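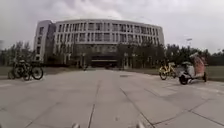

Diapo 1. L'esplanade vue depuis le robot, ciel couvert.

Notes de l'orateur, version du 12 février 2025. Durée visée : 34 minutes, questions comprises. Parler lentement au début, je m'emballe toujours !

Bonjour à toutes et à tous. Merci à Fouzia Usmani pour l'invitation. Je vais vous parler de règles, et je vous promets que c'est un sujet passionnant. Quand un robot mobile sort du laboratoire et roule sur une place ouverte à tous, il entre dans un endroit qui a déjà ses usages. Des gens traversent, d'autres garent leur vélo. Personne n'a signé notre protocole. C'est à nous d'apprendre à nous tenir.

(Laisser la diapo 1 à l'écran pendant cette partie.)

Regardez le stationnement : deux vélos à gauche, un vélo jaune en libre-service et un scooter électrique blanc à droite, avec sa housse à motifs sur le guidon. Pour le planificateur, ce sont des obstacles fixes. Pour nous, chez Trisness, ce sont des obstacles fixes que quelqu'un peut venir reprendre à tout moment. D'où la première règle de notre charte : tout véhicule garé est traité comme un véhicule qui va partir. On lui garde la même marge qu'à un piéton. C'est Iqra Lodhi qui a imposé cette ligne dans la version 6, et j'étais contre, je trouvais ça trop prudent. J'avais tort.

Deuxième règle, la vitesse. On ne fixe pas un plafond unique pour toute la place. Le plafond dépend de la distance libre devant le robot et de ce qu'il perçoit sur les côtés. Si la perception latérale se dégrade, on ralentit, et on le consigne dans le journal.

Transition : « Et quand ça bouge ? »

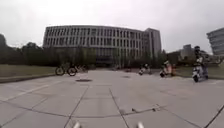

Alors là, ça devient vraiment intéressant. Un piéton, on sait à peu près l'anticiper. Un deux-roues électrique fait peu de bruit, il va plus vite que nous et il coupe en diagonale sur les dalles, puisqu'aucune voie n'est tracée. Notre troisième règle tient en une phrase : le robot cède toujours, et il cède tôt. Céder tôt, ça veut dire que la personne en face comprend l'intention avant d'avoir à freiner. Un arrêt brutal à la dernière seconde respecte peut-être la distance de sécurité sur le papier, mais il fait peur, et pour moi c'est un échec.

(Ici, raconter l'essai de Karnumgate en mars dernier. Deux minutes, pas plus. Ne pas oublier le coup de klaxon.)

Quatrième règle : les gens au loin comptent aussi. De petites silhouettes au pied d'une façade, le détecteur les classe mal. On les garde en « inconnu mobile » tant qu'on n'a pas mieux. Razia Magsi a relu plus de 50 séquences à la main pour calibrer ce seuil, un travail de fourmi, et je voudrais qu'on l'applaudisse.

Cinquième règle, le sol. Joints, plaques d'égout, bordures, brindilles : tout ce qui peut faire dévier une roue figure sur la fiche de reconnaissance, remplie à pied avant la première sortie. La fiche Mivura a 9 lignes. Elle tient sur une demi-page, et c'est voulu.

Pour les questions : Wajid Orakzai me demandera sûrement qui a le droit d'appuyer sur l'arrêt d'urgence. Réponse : toute l'équipe, sans justification préalable. On en discute ensuite.

Si on me parle de la conservation des images, renvoyer vers Lorne Morin, qui tient le registre.

Garder la diapo de contact affichée. Rendre le micro.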